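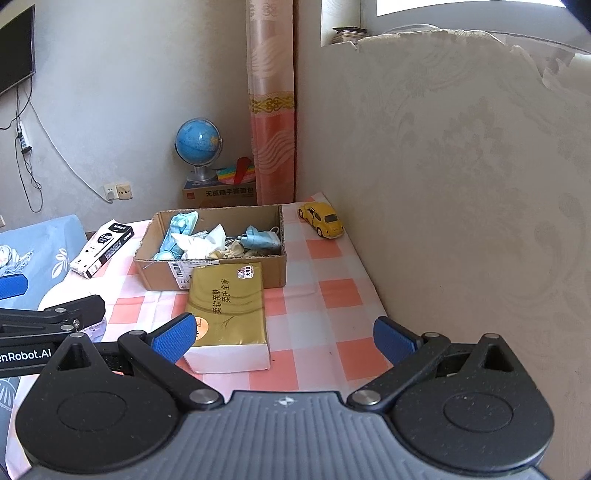
Barbosa Community Hall – Tuesday Supper Club

Questions people ask me before they come

I'm Heloísa and I look after the bookings for the supper club. I get the same handful of emails every month, so I finally sat down and typed up my answers. If yours isn't covered, just write to me!

Do I have to be able to cook?

Nope. Plenty of our regulars can barely boil an egg (hi, Washington) and they come for the company. If you'd like to help in the kitchen, turn up at 5:30 and find an apron. If you'd like to sit down and be fed, come at 7.

How much is it?

$14 a person, and kids under five eat free. That covers the main, bread, salad and whatever dessert we've managed to pull together. Drinks are extra, or bring your own. We take cash or card at the door, but please don't hand me a hundred dollar bill, I never have the change.

How many people come?

We can seat 40. In the summer it's usually less than that and you can walk right in, but from September on we fill up, so book by Sunday night if you want to be sure of a chair.

What will I be eating?

Whoever is cooking picks the menu. Veronica does a big pot of bean soup and her cabbage rolls, Osvaldo does fish stew when the fish is good and chicken when it isn't. Raíssa made cheese bread last spring, 200 of them, and we ran out before I got one. I'm still a little sore about it. The menu goes up on the hall door the Friday before.

I'm vegetarian / gluten free / allergic to something. Can I still come?

Yes, but tell me when you book, not when you're already holding a plate. There's always one meatless main. We can do gluten free with a couple of days' warning. It's a small shared kitchen and nuts do get used in it, so if your allergy is a serious one, call me first and we'll talk it through.

Can I bring a friend?

Please do! Just add them to your booking. A group of more than six might get split over two tables, and you'll live – that's how I met half the people I know in this town.

Where do I park?

The lot behind the hall is fine after 6. Don't use the spaces by the pharmacy, they do tow.

What if I need to cancel?

Send me a text by noon on the day and there's nothing to pay. After that I've already bought your dinner, so I'll ask you for half.

Are there leftovers?

Sometimes. Bring a container with a lid that really closes and wait until everyone has had seconds. Soup goes first.

Can I book the hall for my own party?

That's a different list and I don't run it. Ask at the front desk, any weekday morning, and they'll show you the calendar.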